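Noise levels in the Skeddale library study rooms
Yi-chun Chow
Aug 15, 2026

1. Why I picked this
Everyone on my floor complains the Skeddale library is too loud to study in. I wanted to see if thats true or if we just like complaining. Plan was simple: sit in the rooms, log the sound level, ask people how they felt. Got started in April, later than I wanted.

2. Method
Used a phone app called Urnelo, which saves a reading every few seconds. Three rooms – the quiet room, the group room and the one by the stairs. Same chair each time if it was free. Phone face up on the table, not touching my laptop. I threw out anything from when I was talking or eating.

Also gave out a short survey. 17 people answered. Most of them rushed it, a few wrote whole paragraphs.
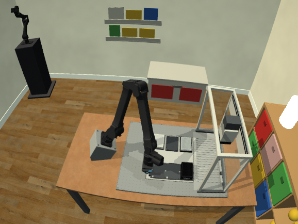 Biggest problem was the app itself. It stops logging when the screen locks and I lost most of one afternoon before I noticed. After that, screen always on, charger always in. Ended up with 2643 usable readings, more than enough for what I was doing.

3. What I found
Group room was the loudest, no surprise. The quiet room was quiet on average but had sharp peaks, mostly chairs scraping and the door. The room by the stairs was in the middle, but people rated it the worst. My guess is they mind hearing words more than they mind plain noise. One person wrote "I can tune out a fan, I can't tune out gossip."

The Cullinane wing has carpet and I really wish I had included it. Would of made a good comparison.

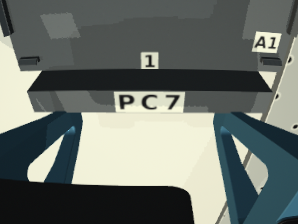

4. Problems and what I'd change
Phone mics are not real sound meters. Comparing room to room is probably OK, the exact decibel numbers are not. Survey too small. Also I knew which room I expected to be loud, which could have changed when I chose to go.

Next time – borrow a proper meter, add the Cullinane wing, and ask people right when they leave the room. Felt pads on the quiet room chairs would be cheap to try in the meantime.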